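Brarkden Street Names

Print this page | E-mail this page

Version 10, Aug 22, 2019

Brarkden is a table of 3745 street names with their older spellings. It is meant for people matching addresses in scanned directories to a modern map.

## Files

- names.tsv: one row per name, UTF-8, tab separated
- variants.tsv: older spellings, keyed on name_id
- dropped.tsv: 175 names removed in review, with a reason code

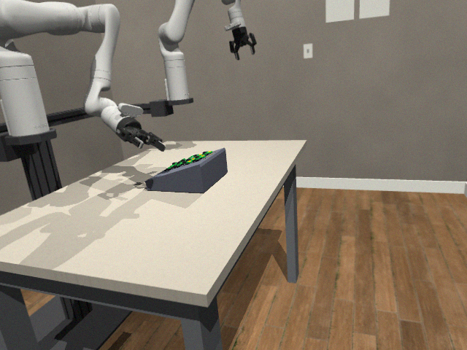

Gritmont Department of Maps and Records

## Fields

name_id is stable across versions and is never reused. The form field holds the spelling on the current sign list. In variants.tsv, first_year is the earliest directory in which the spelling was found. A blank means the source had no title page.

Abbreviations are expanded (St. to Street). Accents are kept. Sort order ignores both case and accents.

## Known problems

Names shared by two streets have a single row. Split them by ward before joining. Rows with name_id under 1000 were keyed by hand and have not been checked against the scans.

## Contact

Corrections: Aparecida Bezerra. Scans and source lists: Elaine Xavier.

Related items

Tida Ward Boundaries
Marinho Directory Scans
Gritmont House Number Changes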